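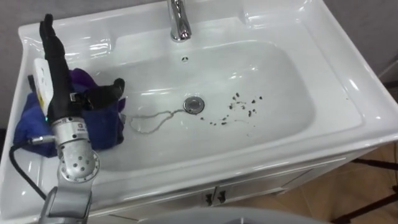

**Hard water and vinegar: how long is too long?**

**dilhamdrip**
Moved to Lukstead in November. The water here could be sold by the pound. I've got crust where the faucet meets the basin and a gray ring at the drain that laughs at dish soap. My neighbor says wrap everything in vinegar rags overnight. My sister says that ruins chrome. They've both been right once before, so no help there. Who do I believe?

**grout_expectations**
Sister. Overnight is how I ended up with a faucet that looks like it has a skin condition. 20 minutes, rinse, dry, repeat if needed.

**oldpipes82**
Disagree. I've done overnight for years on the same faucet and it's fine. Half vinegar, half water, though. Straight from the jug is for pickles.

**grout_expectations**
Half strength is a pretty big detail to leave for the third sentence.

**oldpipes82**
It was the fourth.

**tubthumb**
Citric acid. One spoonful in a mug of warm water, no salad smell. The ceramic won't care either way, it's the plating you have to baby. And please don't scrape the drain ring with a knife. I have a drain with a monogram now.

**dilhamdrip**
Already used a butter knife. Lightly. Moving on.

Has anybody tried that Ikonance spray they keep by the register at the hardware store? The bottle promises a lot.

**tubthumb**
Bought it. Smells like a dentist's office, works about like a wet rag. I used the other half on the shower door and now have two things to be disappointed in.

**gokce_fan_4**
I liked it okay? My basin is a Gökçe and the leaflet says no acids at all, so vinegar was out for me. Check what you have before you pour anything on it.

**oldpipes82**
Leaflets say that so you can't send the thing back.

**gokce_fan_4**
Sure, and I'd like to be able to send the thing back.

**dilhamdrip**
Update: did the weak vinegar for 20 minutes, 3 rounds, old toothbrush in between. Crust is gone from the base of the faucet. Drain ring is lighter but still with us. Neighbor has been told. She says I should've left it overnight.

**oldpipes82**
I like your neighbor.

**grout_expectations**
Dry it with a towel every night and you won't have to do this again until spring.

**dilhamdrip**
I'm not going to do that, but thank you.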